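第5章 教示データの収録(双腕構成・遠隔操作および直接教示)

5.1 本章の範囲

本章では、Nelano 双腕ユニットに食器の配膳・片付け作業を教示し、収録データを Drultberg 学習サーバーへ登録するまでの手順を記載する。機体の据え付け、非常停止回路の配線、ネットワーク設定は第2章から第4章で完了しているものとする。単腕構成の場合は付録Bを参照のこと。

教示方式は次の二つである。

直接教示:作業者がアームの手首部を手で持ち、ガイドモードで動かす。
遠隔操作:操作卓のリーダーアームを動かし、作業側のアームを追従させる。

一つのデータセット内で両方式を混在させる場合は、エピソードごとに方式フラグを必ず設定する。フラグの付いていないエピソードは登録時に拒否される。

5.2 用語

エピソード:開始合図から終了合図までの一回分の動作記録。
初期配置:エピソード開始時点での対象物の置き方。
リセット:エピソード終了後、対象物を次の初期配置に戻す作業。
手首カメラ:グリッパー根元に取り付けた小型カメラ。
固定カメラ:作業台の横または上方に設置したカメラ。

5.3 収録前の確認

1. 非常停止ボタンを一度押し、両腕の駆動電源が遮断されることを確認する。確認後、ボタンを右に回して解除する。
2. 操作卓の画面で左右のアームが「待機」になっていることを確認する。
3. 手首カメラのレンズを乾いた不織布で拭く。アルコールは使用しない。
4. 固定カメラの映像を表示し、作業に使用する対象物がすべて画角に収まっていることを確認する。
5. 時刻同期の状態を表示する。各カメラと関節角ログのずれが許容値を超えている場合は、4.7節の手順で再同期する。
6. グリッパーを全開・全閉し、引っかかりや異音がないことを確認する。
7. 保存先の空き容量を確認する。収録計画が300エピソードを超える場合は、外部ストレージを接続する。

注記:固定カメラは収録の途中で動かさないこと。やむを得ず動かした場合は外部パラメータを再推定し、以降のエピソードを別セッションとして扱う。

注意:可動範囲内に人がいる状態で自動再生を行わないこと。リセット担当者が作業台に手を入れるときは、操作者が声で合図し、両腕を「保持」に切り替える。

5.4 初期配置の作り方

1. 配置表(Desmet 形式のCSV)を開き、次のエピソード番号の行を選択する。
2. 表に従ってトレー、カップ、皿またはボウル、布を置く。
3. 向きの指定が「任意」の場合は、前回と異なる向きにする。同じ向きが続くと、学習後の方策が特定の姿勢に偏る。
4. 横倒しのカップを含む配置では、開口部の向きを配置表の備考欄に記入する。
5. 手を引き、固定カメラの映像で配置を確認してから「配置完了」を押す。

布は毎回同じ折り目になるとは限らない。折り目の位置は揃えなくてよいが、布の端がトレーの取っ手に挟まっていないことを確認する。挟まったまま開始すると、布を引いたときにトレーごと移動し、エピソードが無効になる。

5.5 直接教示の手順

1. 対象アームを「ガイド」に切り替える。表示灯の色が変わるまで手首部に触れない。
2. 片手で手首部を、もう一方の手で前腕リンクを支える。ケーブル束を持たないこと。
3. 開始ペダルを踏む。
4. 対象物の手前で一度速度を落とし、把持姿勢を整えてから接近する。
5. グリッパーの開閉は手元スイッチで行う。指を直接押して閉じないこと。
6. 対象物を置いた後、指を開いて真上に退避する。
7. 終了ペダルを踏み、成否を入力する。

注記:作業者の手が手首カメラの視野に入り続けると、学習時に手の映像が手掛かりとして利用されることがある。手はカメラの後方に添える。

両腕を同時に教示する場合は作業者を二名とし、左腕担当が開始と終了のペダルを操作する。一名で両腕を動かす必要があるときは、直接教示を用いず5.6節の遠隔操作で行う。

5.6 遠隔操作の手順

1. リーダーアームを原点姿勢に合わせ、「追従準備」を押す。
2. 作業側との関節角差が全軸で許容内に入ると、画面の枠が緑になる。緑になる前に「追従開始」を押しても受け付けられない。
3. 「追従開始」を押し、続けて開始ペダルを踏む。
4. 操作中は固定カメラの映像と手首カメラの映像を併用する。ボウルやカップの縁をつかむ動作では、手首カメラで指と縁の位置を確認する。
5. 片腕が作業していない間も、もう一方のリーダーアームから手を離さない。離すと自重で下がり、作業側が追従する。
6. 終了ペダルを踏み、両腕を退避姿勢に戻してから「追従解除」を押す。

注意:左右のアームが近接する動作では、速度上限を「低」に設定する。接触検知が働いた場合、両腕はその場で保持状態になる。リーダーアームを動かして解消しようとせず、5.9節に従って復帰させること。

5.7 対象物と撮影範囲の参照例

食器課題では、トレー、カップ、ボウル、皿、布を組み合わせて使用する。手首カメラ1枚、固定カメラ2枚の順に示す。 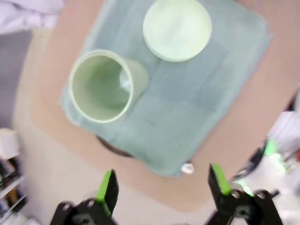
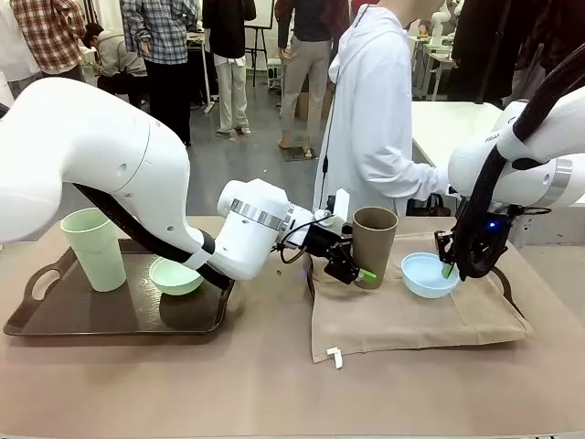 固定カメラ:カップとボウルを各トレーに一つずつ置いた配置 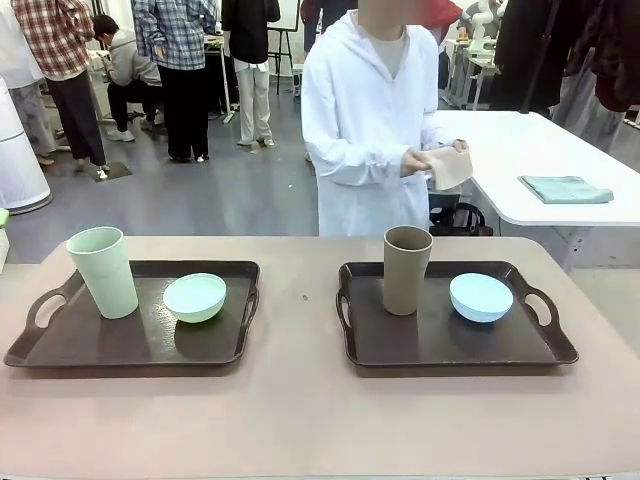 5.8 収録データの確認と登録

1. 「一覧」画面でセッションを開き、エピソードを先頭から再生する。
2. 次のいずれかに該当するものは「除外」にする。
 ・開始合図より前に対象物が動いている
 ・カメラ映像に連続した欠落がある
 ・終了時に対象物を把持したままになっている
 ・成否の入力がない
3. 失敗エピソードは除外せず、成否を「失敗」のまま残す。失敗の種類が分かる場合は備考に記入する。
4. 「登録」を押し、課題名、方式フラグ、操作者名を確認する。
5. 登録完了後に表示される件数が、一覧の有効件数と一致することを確認する。

参考として、Nindusden 作業場で6月に行った食器課題の収録では、登録数は1,365エピソード、うち直接教示が244エピソードであった。一データセットの上限は2,000エピソードである。上限を超える場合は課題名の末尾に枝番を付けて分割する。

5.9 保持状態からの復帰

1. 画面で保持の原因を確認する。
2. 対象物が指に挟まっている場合は、リセット担当者が対象物を支えてから「指開放」を押す。
3. 該当アームのみを「ガイド」に切り替え、手で退避姿勢まで動かす。
4. 「復帰」を押し、両腕が「待機」に戻ったことを確認する。
5. 中断したエピソードは自動的に「無効」となる。同じ配置番号で収録し直す。

同じ軸で保持が繰り返し発生する場合は収録を中止し、7.2節の軸診断を実行する。診断ログを添付のうえ、教示手順担当(Meriem Erraji)まで連絡すること。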